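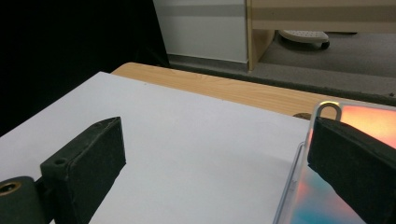

Re: [gripper-users] Gener hand-held kit, worth the money?

Tue 4 February

Someone on the Clukville list wrote:

> We're thinking of getting a Gener kit from Ikmont for recording
> demos on the bench. Has anyone used one for small flat stuff, phones
> and cards and so on? The advert only ever shows it picking up mugs.
> And are the foam fingers any good?

Hello all,

Yes, we've had two of them since November and I like them a lot more than I thought I would! The picture at the top is mine, phone in its clear case, half on a sheet of white paper, with the right finger up against it. Flat things are the hard part, no question. The fingers are chunky blocks, so you can't just slide under a phone the way you would with a fingernail. What works for me is coming in from the side and letting the rubbery face do the gripping (go slowly, or you'll shove the thing across the table). Cards I've more or less given up on.

I did 100 goes with the phone over a couple of afternoons and got a clean lift in around 30 of the first lot, then far better once I'd stopped squeezing so hard. Practice counts for a lot, so don't judge it on day one.

Grumbles: the black fingers throw quite a shadow on white paper, so have a play with your lamps before you record a big batch. And the Ikmont manual is dreadful, the bit on changing fingers is one paragraph and a drawing I still can't follow.

We also had the Onu kit on trial. Lighter, nicer handle, but its fingers were too slippery for phones and we sent it back.

Has anyone tried thinner fingers on the Gener? I'd happily swap notes.

Cheers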